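Umholm Robotics Club: spring progress report to the Imrie Fund

Hello again! We're halfway through the year and the club is in good shape, so I'll try to get everything down before the kit order goes in.

How the money has gone

Of the 3,000 you gave us we've spent 2,090, nearly all of it on two secondhand computers good enough to run the simulator without wheezing. Another chunk is set aside for entry to the Andberg student contest in May. I'd budgeted more for cables and stands, but Donnie Sutherland at Uteck let us have a boxful of old ones (thank you, Donnie!), so there's a bit of slack.

What we've been building

The contest task is tidying up a room, all done in simulation, and the students have spent most of this term on the virtual room and the arm that works in it. They split into small groups, one for reaching into the furniture, one for drawers and one for shelves, and then argued happily about whose bit was hardest. The reaching group won that argument, I think — narrow gaps are horrible when your gripper is wider than you remembered.

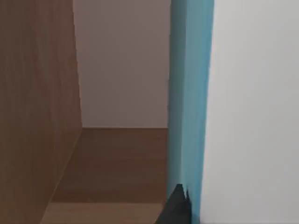
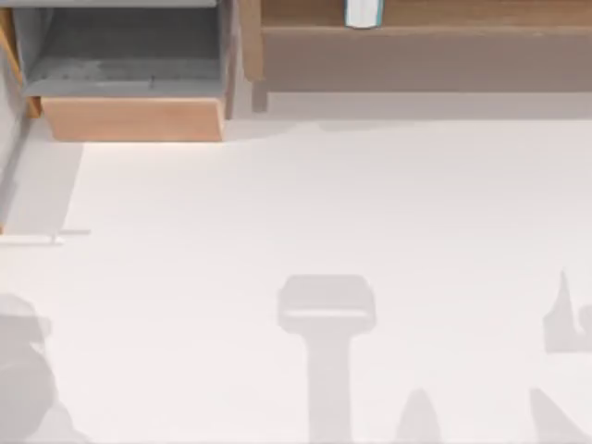
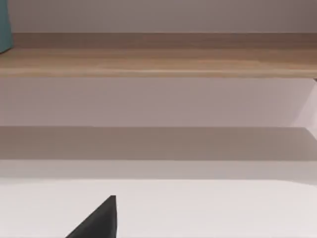

What's gone well

The logging. Every practice run now gets saved with its settings, which sounds dull but means we can go back and see what we changed. Our target was 1,000 saved runs by the contest and we passed it with weeks to spare. Two of the younger ones wrote the script for it themselves and were quite rightly unbearable for days.

Attendance has held up too. We've got 30 students on the list and the quieter ones have started bringing their own ideas, mostly at five to six when I'm trying to lock up.

What hasn't

Getting the arm to judge distances is still hit and miss. It'll do a lovely careful approach and then stop short, or nudge the side of whatever it was aiming at. We lost a fortnight to a mix-up over units as well — that one was mine, I'm afraid.

Next up

Camera settings first, then full practice rounds against the clock. If you'd like to come and watch one, we start at half past four and there's always tea. I'll send the contest scores over with the final receipts.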